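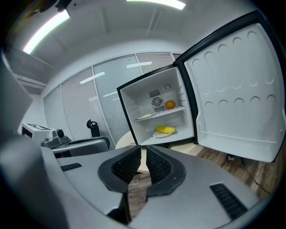
Fig. 3. Door fully open, wire shelf in the middle position, plates in.

Section 6: Setting up the shelf and loading your mini fridge

I wrote this part of the guide after setting up my own Flindura, so it's in the order I wish I'd done things (I filled mine first and then had to empty it again to move the shelf, which was a daft way to spend an evening).

Before you start

Stand the fridge on something flat and steady. A small round table is fine as long as all the feet sit well inside the edge. Leave a gap of 9 cm behind it for air, and check that the door can swing right round without hitting a wall or a chair.

CAUTION: Unplug the fridge before you touch the shelf or wipe the inside. Keep cloths and fingers away from the fan grille on the back wall.

Fitting the shelf

1. Open the door as far as it goes. Don't lean on it!
2. Hold the wire shelf level and line it up with the ridges on the side walls.
3. Slide it in gently until it stops. If one side sticks, pull it all the way out and start again. Forcing it scratches the lining, and I have the scratch to prove it.
4. Press lightly on the front edge. A little bit of give is normal, but rocking means it's on two different ridges.

Loading it

5. Plug in and leave the fridge running, empty and shut, for 3 hours.
6. Put plates in next. I like one on the floor of the compartment for fruit, where there's plenty of height. Small side plates are best, and dinner plates will stop the door closing.
7. Use the shelf for lighter bits. A loose orange is happy up there, but smaller things can tip between the wires, so give those a plate.
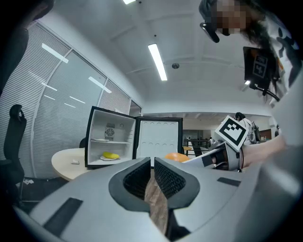 8. Keep everything a finger's width from the fan so the air can get round. I tend to push things to the back without thinking, and then wonder why the front is warmer.
9. Close the door and give it a small tug. If it opens too easily, something is poking out (with me it's always the plate).

Note: Bananas will go brown in the cold. They're still fine to eat, but if you're fussy about the skins, leave them in a bowl on the side.

Note: The door lining isn't meant for heavy bottles. Cans and little jars only, please.

For cleaning and defrosting, carry on to Section 7.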